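Notebook, Hellcombe workshop
5 Aug 2022

Hide glue, batch 4, continued from the July pages.

Soaked the granules overnight in the cold jar, same ratio by weight as batch 3. They had swelled evenly this morning with no dry cores, so I poured off the extra water and put the pot in the bath. Brought it up slowly. The thermostat on the old bath still overshoots on the first cycle, then settles. I took the lid off for the overshoot and put it back on after. Skimmed twice.

The smell is milder than the Aasen granules we used up in July. Color is also paler, closer to weak tea. I can't say yet if that means anything for strength.

Test joints: rubbed joints in spruce and in maple, edge to edge, no clamps. I warmed half of the pieces on the radiator plate and left the other half at room temperature. Labeled W and C in pencil on the end grain. Please don't sand the ends before they are logged, we lost a set that way.

Open time is the problem. On the cold pieces the glue had skinned before I got the second edge down, and I had to scrape one maple pair and start over. The warm pieces gave me enough time to slide them and feel them grab. With a draft from the yard door it gets worse, so door shut for all rubbed joints from now on.

Tried a small addition of urea to a separate cup to stretch the open time. Worked as the books say it does, the glue stays liquid longer and slides more. It also stays soft longer in the joint. Leaving those until next week before breaking any. 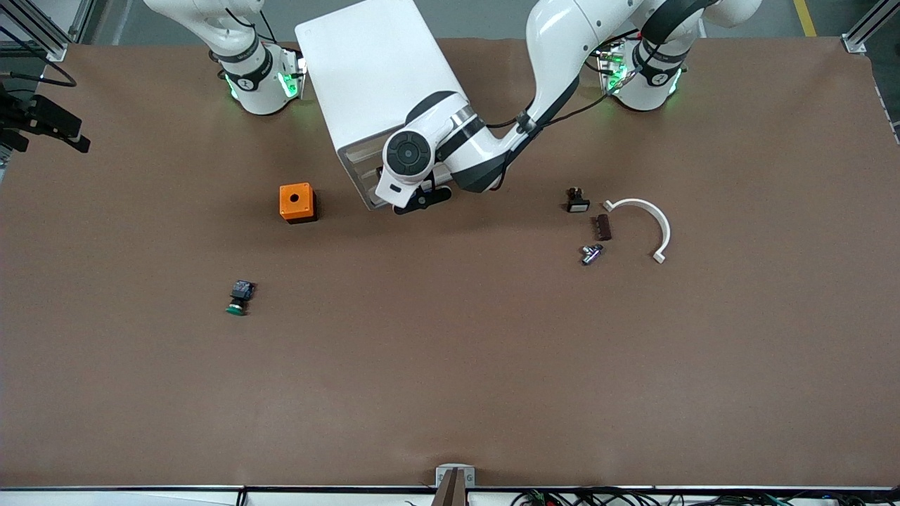 According to Ottar the urea is a mistake on anything that will carry string tension, and he would sooner heat the parts properly and work faster. He has seen bridges creep on instruments glued that way after one humid summer. He also thinks my mix is too thick for a rubbed joint in maple and that I should thin it until it runs off the brush in a string and only breaks into drops near the end.

Fair point on the thickness. I thinned the main pot a little after lunch and did two more maple pairs, warm. They closed up better and the glue line is hard to find except at one end, where the plane had left a slight hollow. That one is my planing, so I won't count it against the glue.

On creep I'd like to see numbers from our own wood. Plan: hang a weight from a lapped strip for each mix, in the damp cabinet, and mark the position in pencil every morning. Folke Öberg has the hooks – ask him before buying more.

Stock: one unopened bag from Flaturum, lot 827, and the open one. The open bag was only folded over, so I moved it to a screw-top tub.

Leftover glue is in the fridge, second shelf, dated. Throw it out if it goes runny or smells off. Do not reheat the urea cup with the rest.

To do: new brush, the ferrule on this one is rusting and staining the pot. Check bath thermometer against the good one.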